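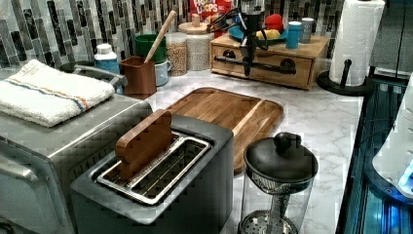

N.º 107

Fio sobre a bancada da cozinha. Mudámos para o apartamento da Drurnville em março e só agora me sentei a decidir o que fica à vista e o que vai para dentro do armário.

A bancada é branca, a imitar mármore, com um veio cinzento muito leve. Qualquer migalha escura se nota. Passo um pano de manhã e outro depois do jantar.

O que mais espaço ocupa é o forninho de inox. Pensei em pô-lo no móvel da despensa, mas uso-o quase todos os dias e ficou. Por cima guardo uma toalha branca dobrada, a das riscas laranja e azuis. Sai sempre antes de ligar o forno.

A torradeira é a cinzento-escura de duas ranhuras. Na de trás está uma peça de madeira, em pé, no lugar da fatia. Os miúdos brincam aos pequenos-almoços e eu faço de cliente. Antes de torrar pão a sério, tira-se a madeira. Está escrito num papel no frigorífico.

A tábua de cortar ficou atrás da torradeira. Queria-a pendurada, mas a senhoria não deixa furar os azulejos. Lavo-a à mão, seco-a logo e ponho óleo mineral uma vez por mês.

Quanto aos azulejos: são tiras estreitas ao alto, em preto, cinzento, branco e prateado. Não os teria escolhido. A gordura agarra-se às juntas e sai com água quente, detergente da loiça e uma escova de dentes velha. Já experimentei o desengordurante da Culance e deixou manchas baças nas tiras prateadas. Voltei ao detergente.

Encostados à parede estão os recipientes. O castanho quadrado é para os utensílios e só lá fica a colher de pau. As espátulas e o resto foram para a gaveta. Antes tinha tudo enfiado ali e cada vez que puxava uma coisa vinham três atrás.

A caneca azul-clara pequena também mora ali, ao lado do castanho. É a que uso para medir água para o arroz. Tenho um copo medidor em condições e não lhe pego.

Frascos de vidro: passei para vidro tudo o que vinha em saco aberto com uma mola. No verão passado tive traça na despensa e deitei fora 9 sacos. Desde então, o que é grão vai para frasco no dia em que entra em casa.

O frasco alto tem tampa de madeira. A tampa não vai à máquina. A minha foi uma vez, inchou, e tive de a deixar 60 horas ao pé da janela até voltar a encaixar.

Os Froot Loops continuam na caixa, lá atrás. Tentei passá-los para um frasco e houve protestos, querem ver a caixa. Não vou discutir por causa disso.

A prensa francesa está à frente, do lado direito, que é onde pego nela de manhã. O Montri Onsri perguntou-me no outro fio como limpo o filtro. Desenrosco as peças, passo por água, e à segunda-feira ficam de molho em água quente com bicarbonato. As borras vão para o lixo orgânico, nunca para o cano.

Falta resolver os pacotes de chá, que andam de um lado para o outro. Vi uma caixa com divisórias na Ullton, mas é funda demais para a prateleira que tenho. Se alguém souber de uma mais baixa, diga.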